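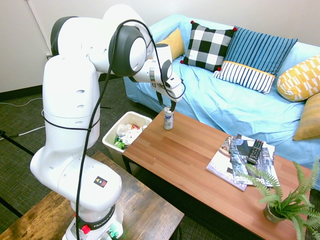 Coffee table tidying is my favorite five-minute job in the whole house, and I will happily tell anyone who stands still long enough! The trick I love most is to start with whatever you can drink from. Cups, glasses, and cans go first, before you touch one piece of paper, so nothing gets knocked over while you're squaring up the reading pile. A drink can left standing at the corner of the table, with a couple of magazines farther along, is the classic evening leftover at my place, and it takes no time at all if you do it in that order. Pick up the can, give it a little shake, and if there's anything left inside, walk it to the sink before it goes anywhere near a bin.

Next come the magazines. I used to let mine pile up until I had 52 of them (a full year of a weekly I barely opened), and the bottom ones had stuck to the tabletop. Now I keep up to 3 out at once and the rest go in a box under the stairs. My neighbor Diễm La takes the box every April for her collage class, and she likes the gardening ones best, so those go on top. 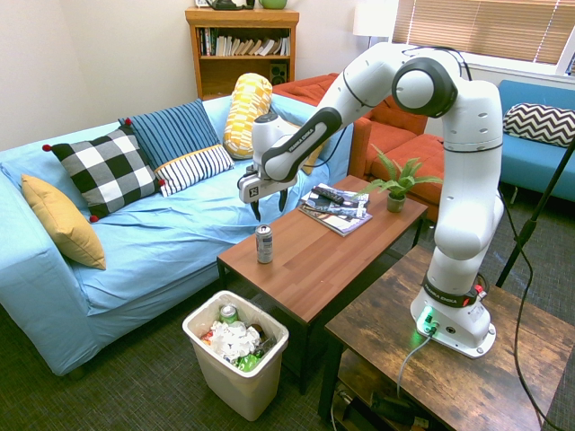
The remote gets a fixed home too, and mine is right on top of the stack. I tried a little tray, I tried a pocket that hangs off the sofa arm, and we still lost it down the cushions every other night. On the magazines it stays put, and you see it the second you walk in.

If you keep a small plant on the table, lift the pot when you wipe. Water sneaks under there and leaves a ring that is a real pain to get out of wood. I put a cork mat under mine and turn the pot a little each time so the fronds don't all lean toward the window.

For the top itself, use a barely damp cloth and go along the planks, never across, then dry it with an old T-shirt. Crumbs collect in the lines between boards, and a soft toothbrush gets them out beautifully!

Last thing, empty the living room bin while you're up. A small one fills fast, and I tuck 2 spare liners in the bottom, under the one in use, so the next is already waiting.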